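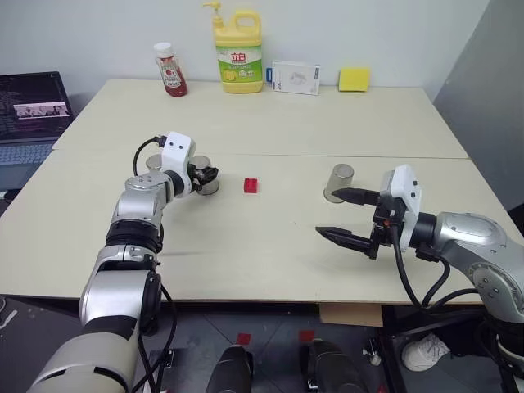 Janjua open day, Dolness. Left arm on the steel cup, brick out in the open.

Bus was late so we missed the talk. Missed the biscuits too, mostly. My brother said it didn't matter, nobody goes for the talk, and pushed me through the door ahead of him with his hand flat on my back like I was the one who'd wanted to come.

I was, I suppose. 5 February 2025, it said on the ticket, doors at two. Ticket number 174. I'd kept it on the fridge since Christmas.

You have to understand I did cups. Not for a living. Saturdays, Ollavness market, from when I was fifteen until they moved the stalls. Three cups and a bean, fifty pence a go, and I was good. Fast hands. Dad on the crate beside me looking at the sky so people would think he wasn't with me. Then the packing hall at Flutus, nights, then the wrist, and after the second operation I couldn't turn a key with it, let alone a cup.

So. Bright room, white wall, a rope to stand behind. Two silver arms, one each side of a table. A young man in a Janjua fleece saying please don't lean on the rope.

"What's it do?" my brother said.

"It's learning to find the brick."

"Find it where?"

"Wherever it is," the young man said, and went a bit red.

The left arm had hold of a cup. It held it for ages. I noticed I was holding my breath and my bad hand had gone into a shape in my pocket, thumb and two fingers, the old shape. The brick was sitting right out in the middle where anyone could see it, and I thought no, no, you never leave it out, you've lost them already.

"It's slow," said my brother.

"It's thinking."

"It's slow."

A woman next to us had a little girl on her shoulders. The girl said cup. Then she said cup again. She had the whole thing worked out, that child.

I asked the young man how many times it had done it. He looked at a bit of paper. 1377, he said, since they'd started writing it down. And how many had it got right? He turned the paper over as if that might be on the back.

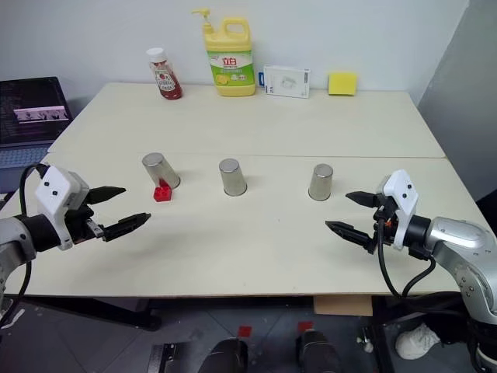 My trouble was always the left hand. People watched the right, because I wanted them to, and the left did the work, and the left was the one that went. I told the young man this, I don't know why, he hadn't asked. He was polite. He said would I like to set it up for the next run, they let visitors do it, and he lifted the rope. My brother said oh god. Both arms stood back with their fingers open and I put three steel cups down, mouths to the table, and my wrist did what it does now, and the last one, the left one, came down crooked on top of the brick and stayed there. Leaning. Red showing at the bottom, studs and all. A child could of seen it. A child did, she shouted.

"Sorry," I said. "I'll do it again."

"No, leave it," the young man said. "It's never had one like that."

Back behind the rope. My face was hot. There was a row of things along the wall, ketchup, a sponge, a big yellow jug of washing up liquid with lemons on, and I read the lemons very hard so as not to look at my brother.

Then nothing. Then more nothing. Then the left arm came in, low, lower than I'd have gone, and stopped just short of the cup. I swear it stopped the way Dad used to, when a mark was about to put his hand on the right one and he'd cough.

Went round the other side. Tried again. Took the cup by the rim, tipped it up off the brick, and set it down on its own bit of table. Very gentle. The girl said cup, quietly this time.

"Huh," said the young man. He wrote it on his paper.

My brother bought me a tea after, out of the machine in the corridor, and we drank it standing up with our coats on. He asked did I want to go round the rest of it. There was a room with a thing that folded towels. I said in a minute.

"You dropped it on purpose," he said. "The cup."

"I didn't."

"You did. I know you. Fifty pence a go."

I looked at my hand. It was shaking the way it does when it's been asked for something. 4 fingers fine, thumb not. I said I'd missed the brick by a mile and it was only luck it landed like that, and he laughed and said yeah, thats what you used to tell them.

The young man came out then, looking up and down the corridor, and saw us. He'd got the rope still in one hand. He said they were going again at quarter past and if I wasn't rushing off, would I mind doing another bad one.

I gave my brother my tea to hold.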